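Speaker notes: "Whose Colour Is It Anyway? Naming paint for people who just want white"
Purnton Town Hall, upstairs room. May 30, 2026

Wait for the tea urn to finish. It is louder than me.

Opening. Hold up the fan deck. Ask who has painted a room in the past year. Ask who is still married. (Pause. If no laugh, go straight on and don't explain it.)

I spent 12 years behind the paint counter at Mansour before anyone let me name a colour. In that time I tinted a great many tins of something called Uria Mist, and I never met a customer who could tell me what an Uria was. They bought it anyway. One woman in Imetcombe did her whole house in it, including the inside of the letterbox.

So, the first point. The name is what people take home. The chip gets lost in the car.

Slow down for this bit. When I finally joined the naming desk there were two of us, me and Walid Nseir, and a list of 82 greys. Eighty-two. Most of them were the same grey on a different morning. Walid had been at it longer and had used up all the weather: drizzle, fog, sea fog, low cloud, high cloud. I was left with minerals and birds.

Rules we worked to, such as they were:
No food that goes off.
No body parts.
No place anyone in the office had been divorced in.
If it sounds like a racehorse, put it aside and look again after lunch.
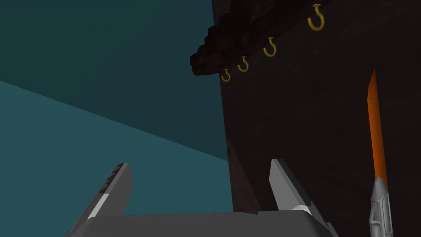 Grey is where the trouble lives, because grey isn't a colour so much as a disagreement. Put it in a south-facing room and it goes blue on you. Put a jarrah floor under it and it sulks. The customer comes back with the tin and says it's lilac, and you say it's not lilac, and you both look at it, and it's a bit lilac.

Story: Hanan and the hallway. Hanan Sfeir ran the complaints book. She kept a tally on the back page of what people said their grey had turned into. Mauve was well in front. Someone had written "my father-in-law". Don't do the voice.

Mention light bulbs here. Warm bulb, cool bulb, same wall. Tell them to paint a big sheet of card and move it around the house for a few days. They will nod. They won't do it. I didn't do it either, and my laundry is the colour of a bandaid.

If running late, skip to whites.

Whites. We had 39, and I could pick maybe four of them across a room. The best seller was the one called Plain. We fought head office over that for months. Head office wanted Whispered Linen. Plain outsold it in every store, mostly to blokes who'd been sent in on their own with instructions.

Read out the letter about the ceiling. It's folded in the back of the fan deck. Skip the second paragraph, it's personal.

Names that were knocked back, read quickly, no comment between them: Tuesday's Bathwater. Regret. Landlord. Nearly Beige. Second Landlord.

Landlord is my one lasting grievance. It was a perfect description of the product.

Questions. Someone will ask what colour I've got at home. Tell them about the laundry again if they seemed to like it. Someone else will ask about feature walls. Be kind.

Remind them the leftover sample pots on the side table are free, and that the lids are not all on properly.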